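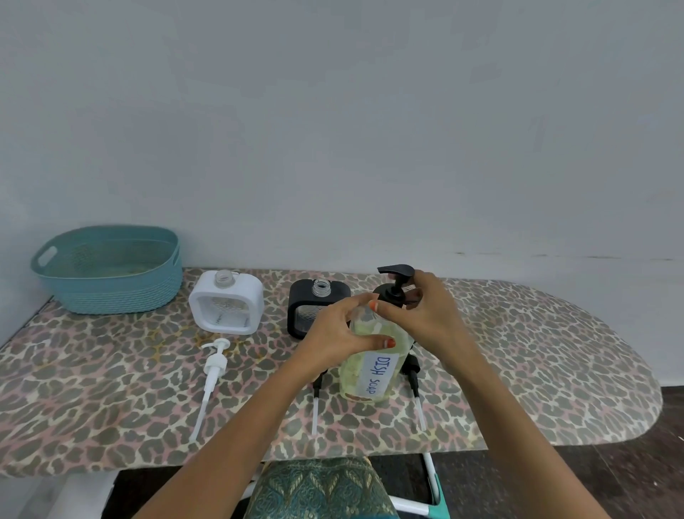 Soap refill day (on the ironing board, naturally)

I have been looking forward to this all week, which tells you plenty about my April. The soap dispensers in our place had reached the stage where you push and get a sad little cough of bubbles, so Tuesday after dinner I rounded up the lot and gave them a proper going-over.

My counter was full of drying jars, so the ironing board got the job. I love that thing as a work table! It goes up to exactly the height I want, I can park it against a bare wall, and the leopard-print cover makes me happy every single time I unfold it. Dusty pink around the spots – who decided that, and can I shake their hand?

First thing, all the tops come off. The white square one and its black twin both have a clear inside with a bumpy, honeycomb sort of texture, and that texture is very pretty and also very good at hiding how little soap you have left. I lay each pump down by its own bottle so the tubes don't get mixed up. I learned that one after shoving the wrong tube into a short bottle and wondering why the top wouldn't screw down.

The clear DISH SOAP bottle is my favorite of the bunch. Big plain label, black pump, and you can see the pale yellow-green soap right through it. Guests never have to ask. Before I had a labeled one, Peadar Keane washed an entire roasting pan at my sink with hand lotion, and he was very proud of how soft the pan felt.

A few things I do now that I didn't used to:

Run the pumps in a bowl of warm water, 12 pushes each, until they stop spitting out old soap.

Fill slowly, down the side, and quit well before the neck. The tube takes up more room than you'd think, and then you have soap all over your leopard.

Wipe the threads before the top goes back on. Dried soap in there is what makes them stick.

The teal oval basket comes along for the ride too. It has a handle slot in the end, so I can carry it one-handed from room to room, and it wipes clean in two seconds.

Next up is the shelf under the bathroom sink, and I already have plans for it. If you have a good trick for getting the last inch of soap out of a square bottle, please tell me in the comments!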